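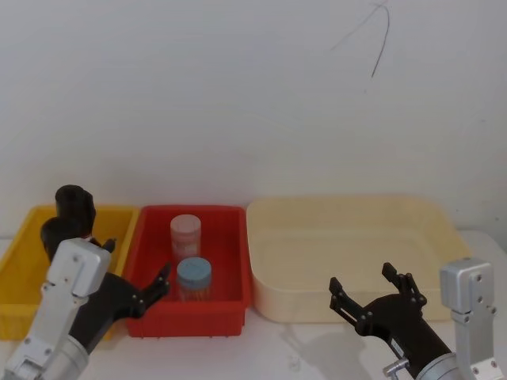
Robotics Club, Sorting Project - Gallery

Hi from the back corner of the Turia building! I said I'd put a page together for everyone who keeps asking what we do up there after class, so this is me finally doing it. I'm a second-year, I joined the club in October because a friend had a spare seat at the sign-up table, and I've now spent more evenings staring at plastic bins than I'd like to admit to my parents.

The project is called Closus. Two arms, three bins, and a program that's supposed to look at what's in front of it and move each thing to the right place. We're taking it to the Tunberg student meet in the spring, in the two-arm sorting class, and there are 6 of us on the team if you count the person who only comes when there's pizza (we do count them, they wrote half the gripper code).

The bins

Yellow, red, cream. We say the colors out loud so often that I've started hearing them in my sleep. The big cream tray was a late addition and I fought hard for it. My argument was that a shallow bin with a wide opening is a much kinder target than a narrow deep one, and I still think I was right, although two people on the team would tell you it just takes up half the table. It does take up half the table.

The jars

Our favorite test pieces are a couple of see-through jars, one with a pink lid and one with a blue lid. They're a pain! Anything clear is tough for the vision side, so most of the time the program is really looking for the lid and guessing the rest. When the two of them stand close together in the red bin, one lid in front of the other jar, you get to find out how good your guess was. I tried to get us to switch to solid blocks for a month and got voted down. The blocks live in a drawer now, and every so often I open the drawer and look at them.

The grippers

Two black fingers on each arm, all little joints and pins. You tell a gripper to open to a certain width and it does, but working out which width you want is its own small career. Too narrow and a fingertip lands on a lid. Too wide and you bump the side of the bin on the way in. I kept a paper notebook of widths for the first few weeks, which everybody made fun of until the shared spreadsheet got overwritten and mine was the only copy left.

The wall

Plain and white, and we like it that way. We used to work at the other end of the room, next to the poster board, and the vision code kept getting very interested in a flyer for the spring concert. Moving the table up against a bare wall fixed more bugs than anything I wrote that month. Shadows are still a problem (the lights up there are strong and a gripper's shadow on a white tabletop can look like a thing), but it's a smaller problem than the flyer was.

Both arms over the bins

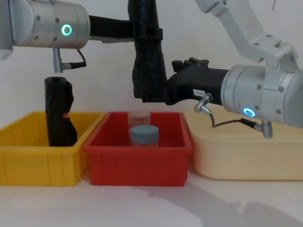 Working with one arm is fine. Working with two means planning for them to be in the same place at the same time, and that's the part I've been on since winter break. The red bin is in the middle, so of course both arms want to be above it, and our first planner solved this by having the left one wait. And wait. One run went 13 minutes with the left arm being very polite and not moving a single jar. The new planner gives each arm a turn based on who has the shorter trip, and it's so much nicer to watch, though I still keep my hand near the stop button out of habit.

If you come visit you'll notice the ring lights on the joints, one green and one blue when I was last taking pictures. Everyone asks about those first. People like a glowing thing, I get it, I was the same.

Cables

Every arm has them and every arm would like to snag them on something. A cable that hangs fine in one pose can end up swinging right above a bin in another, so part of our setup now is just moving slowly through all the poses and watching the loops. It's boring and I've learned to bring a snack. I once skipped it to save time and spent the rest of the evening under the table looking for a connector cap, so I don't skip it anymore.

The logs

No pictures of these, you're welcome. Every attempt gets a number and a line saying what was asked for and what happened. When I started typing this page we were on attempt 1429, and our goal before Tunberg is 3783, a number that came out of somebody's calculation on a napkin and that we've all agreed to treat as sacred. The logging tool is called Rai and it was written by last year's team, who left us almost no instructions and a very funny error message for when the disk fills up. I've seen it twice.

Reading old logs is weirdly fun, by the way. You can tell which evenings were good ones from how long the comments are. Good evening, one word. Bad evening, a paragraph, and usually some capital letters.

Things we're still working on

Picking up the jar at the back of the red bin without touching the one in front. Starting from any pose, and not just the one we like. A checklist that more than one person understands. Also the name on the entry form, since I spelled it Clossus and only noticed after I'd hit send - if anyone from the Tunberg entries desk is reading, please fix it, I've emailed!

Coming by

We're up there most evenings after five, and the door sticks, so push. You don't need to know how to code. I barely did in October, and the first useful thing I did for this team was put tape marks on a table. If you like fiddly stuff and can stand hearing the words yellow, red, cream about a hundred times a night, we could really use another pair of hands on the planner, and someone with neat handwriting for the notebook.

More pictures after the practice round, if I remember to charge my phone.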